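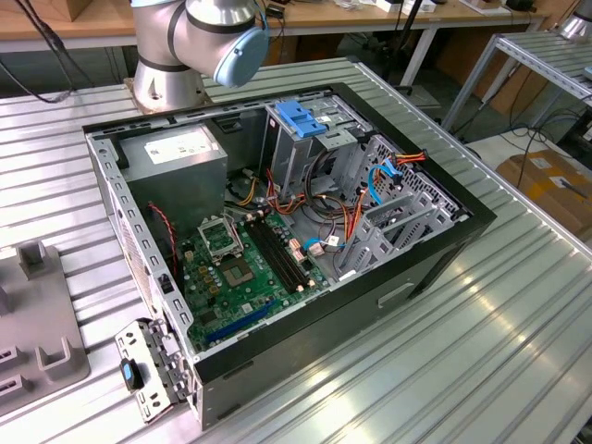 Open PC case on the ribbed table, arm mounted at the far edge

Safe distance and speed for a small arm when people also reach into the case?
Asked 7/11/25 in Shop Rules and Safety

We are setting up a cell for PC disassembly practice at Skillwood. The arm is bolted to the same table where the case lies. Sometimes a person must put hands inside, for example to free a cable. Our written rule says only "be careful", and I think this is not enough. What do you write in your rules? Is a speed limit sufficient, or must the arm be fully stopped?

Answer 1 (accepted)
Full stop, every time. A slow arm can still press a hand against the metal edge of the case, and those edges are sharp. Our rule has 10 lines but these matter most:
One person holds the enable switch and the same person reaches in.
Before reaching, press stop and wait until the arm is still.
Restart only from outside the table, never with one hand in the case.
Also do the risk assessment for the whole cell — the arm, the tool, the fixture and the part. ISO 10218 is the place to begin. Write down who approved it.

Answer 2
we just run it slow, 30 percent. never had problem

Answer 3
I agree with the first answer. I would add the loose cables to your list. If the path goes low over the case, a loop can catch on the tool. We tie them before the program starts.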